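Abimbola Onuoha is already apologizing when she picks up the phone. She has just gotten off a bus, she has a duffel bag over one shoulder and half a sandwich in her hand, and she would like five minutes to sit down before we talk about the biggest win of her team's short life. We give her ten, and she calls back in six.

Onuoha is the in-game leader of Unberg, the team that came into the Dreltlow Open in January through the last qualifier and left it in second place. Along the way they knocked out Phuthong, a side most people had penciled in for the final before a single map was played. When I ask how it feels, she laughs for a good long while.

"I keep getting messages from people I went to school with who have never watched a match in their lives," she says. "My aunt called to ask if I won the racing. I said yes, Auntie, I won the racing."

The road there was a long one. Unberg played the whole of last season online, mostly from bedrooms, and the Open was only their second event on a stage. Their coach, Tetsuya Kobori, booked them in four days early so that everybody could get used to the time difference and, more to the point, to each other.
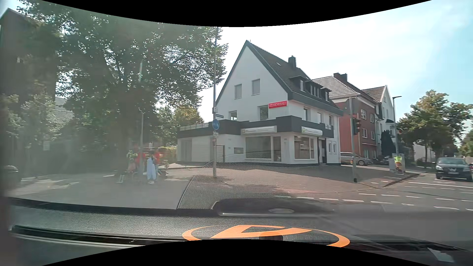
"Tetsuya has this idea that you don't really know your teammates until you've been hungry with them," Onuoha says. "So the first day we had no practice at all. We walked, we got lost, we argued over dinner. I thought it was a waste of a day, and I told him so. Then we sat down the next morning and the comms were just calmer. People let each other finish a sentence!"

Those calmer comms were put to the test against Phuthong. Unberg dropped the first map badly, winning only three rounds, and I wondered what was said in the break. Onuoha remembers it being very quiet. Kobori handed out bananas. Magdolna Szilágyi, who does most of the sniping and not much of the talking, asked if they could please stop rushing the same ramp.

"And she was right, you know? I'd called it over and over. I had it in my head that it would work sooner or later because it had worked in practice. Magdi says one thing a day, so when she says it you'd better write it down."

They took the second map in overtime and the third with room to spare. Szilágyi had the round everyone has been sharing since, holding the back of the site alone against three players with the clock nearly gone. I tell Onuoha I have watched it more often than I should admit.

"I couldn't even see it properly," she says. "I was dead, I was watching her screen and shouting, and then I remembered I'm not supposed to shout – it's her round, she needs to hear the footsteps. So I put my hand over my own mouth. There's a picture of it somewhere. I look like I've swallowed a bee."

The final was another story. Lalell had a day's rest and a map pool that gave Unberg very little to work with, and it was over in two. Onuoha doesn't make much of the schedule. She thinks Lalell had simply read them, and she speaks with real admiration of their captain, Raimo Honkanen, who came by the practice room afterward and spent a good while talking through the second map with her.

"He showed me a smoke we'd been throwing wrong all year. All year! He could have kept that to himself."
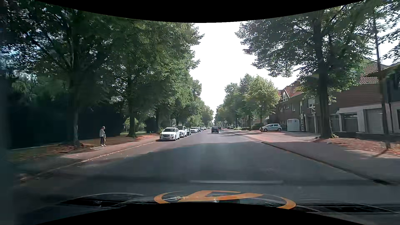

Tree-lined and straight, with a tall hedge along the left side.

What comes next is a shorter break than she would like. The result moved Unberg up to 2,463 points in the circuit standings, enough for a direct invitation to the spring event and no more qualifiers for a while. There has been talk of roster moves, too, and I ask her about it as gently as I can. She doesn't mind the question. Kaisu Savolainen, who filled in at the Open on loan, has been offered a full spot, and Onuoha would love for her to take it.

"Kaisu learned our whole playbook in 48 hours. I've been here since the start and I still mix up two of the calls. If she says no I'll understand, she has her studies, but I'll be sad about it for a long time and I've told her so, which is maybe not fair of me."

As for Onuoha herself, she plans to sleep, eat her mother's cooking and go over the Lalell demos again. She has watched the second map twice on the bus already. She has also promised to call her aunt back, who has since found out that there was no racing and has a great many questions.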